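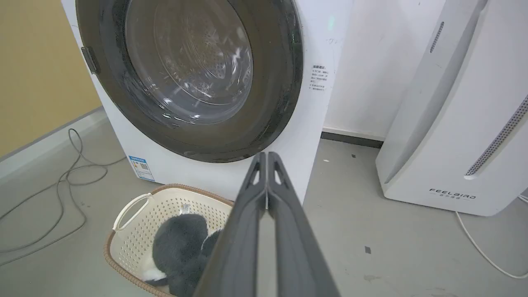 Students in the automation club at Rercombe will try to get a robot arm to do a load of laundry by June, a goal that one of their own advisers calls optimistic. The project, named Nelline, has 10 members and has run for most of the school year. Its practice corner has a front-loading washer, a basket set directly below the door and a gray cable looped across the floor. The arm has a two-fingered gripper, and so far the club has claimed success on only one step, lifting a single soft item from the basket.

Even that claim needs some care. Club president Anum Abbasi said the arm managed the pickup in 100 tries out of 300, with the basket put back in the same spot each time. Opening the washer door has worked 3 times. Loading the drum has not been tested.

"I like the ambition, but a pickup is a pickup," said Sohail Butt, who advises the club and teaches shop. "Show me wet towels."

Abbasi said the members know the numbers are low and are rewriting the grasping code. She would not say whether the June demonstration will include the door. A person will pour the detergent in any case.

The club has asked the school for a second arm. No decision has been made.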